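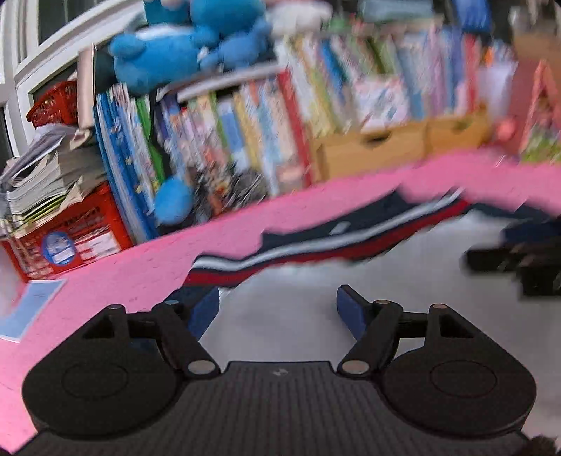
# Recording cloth episodes with the hand gripper

This page covers one home session for the Hideck folding project, from picking up the kit to uploading. It assumes you have done the Saturday intro at the Clakotville club and know how to start and stop a recording. If you haven't, ask Lev Prokopenko to show you before you take a kit home.

The goal for the team is 3,000 usable episodes before the Kiều entry closes in May. There are 11 of us recording, so please don't save your share for the last week.

## What you need

- One hand gripper, with its camera already mounted
- The charging cable and the spare memory card from the kit box
- Two or three pieces of clothing, clean and dry
- A flat surface you can reach across without stretching
- A lamp, if you work in the evening

Use ordinary clothes. T-shirts, pajama tops and thin sweaters are all fine. Skip anything with a metal zipper, which scratches the finger pads, and anything you would be upset to see snagged.

## Set up

1. Clear enough space to lay one garment out flat. The rest of the surface can stay as it is. Books and toys in the background are allowed, and we want rooms that look different from one another.
2. Squeeze and release the grip a few times. The two fingers should move together. If one lags, check the pins in the linkage for lint or thread.
3. Wipe the finger pads with a damp cloth and let them dry.
4. Insert the card and check the free space. Below 11 GB, swap it.
5. Record a short test, play it back, and make sure both fingertips are visible. If the camera has slipped, loosen the mount, re-aim it and tighten it again. Don't force the mount while it's tight.

## Start the episode

Drop the garment on the surface and leave it how it lands. Don't smooth it out first. A pile with folds running in every direction is a good starting state, and so is one that is half open. 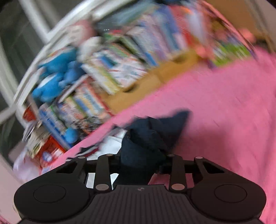
*Photo: Lukian Polishchuk / Hideck folding project*

With a heap like the dark navy one in the photo, look for a fold that stands up or sticks out before you move in. A point of fabric is easier to close on than the middle of the pile.

1. Start the recording with the gripper open and above the cloth.
2. Hold still for 3 seconds. The software uses this stretch to line up the data.
3. Move in slowly and close on an edge or a raised fold.
4. Lift, drag or flip — whichever opens the garment the most.
5. Release completely before you go for the next grasp.
6. Repeat until it lies flat, then make the folds on your task card.
7. Hold still again and stop the recording.

Keep your free hand out of it. If you touch the cloth with your fingers, even to pull out a sleeve, stop and start a new episode.

Missed grasps are fine. Leave them in, reopen the gripper and try again. A recording with a miss and a second attempt is useful to us. One where you gave up and walked off is not.

## Change things between episodes

Don't record the same shirt in the same spot all afternoon. After every few episodes, swap the garment, turn it inside out, or stand on another side of the table. Striped trim and contrasting cuffs make edges easier to find on playback, so include some plain pieces too.

White fabric on a bright surface can wash out under a strong lamp. If you can't see the folds in the test clip, move the lamp to the side and record another test.

## Common problems

**The fabric slips out.** You are probably catching too little. Open wider, go lower and close more slowly. If it keeps happening, wipe the pads again.

**The gripper picks up two layers.** Put it down, release and come in from the side. On thin T-shirts, sliding one pad under the hem works best.

**The log shows "tracking lost."** You moved too fast, or the camera was too close to a blank surface. Discard the episode. Lev lost most of a set this way in his first week — 58 episodes — so check the log early.

**Your wrist hurts.** Stop for the day.

## Upload

Name the folder with your initials and the session number, then copy it to the cloth folder on Brarnow, our club server. Fill in the sheet with the garment type, main color and task card for each episode. Leave the files on the card until Lukian Polishchuk marks the session as received.

Kits go back on the shelf by the club room door, with the battery charged. Write down any loose pins or torn pads on the tag tied to the box.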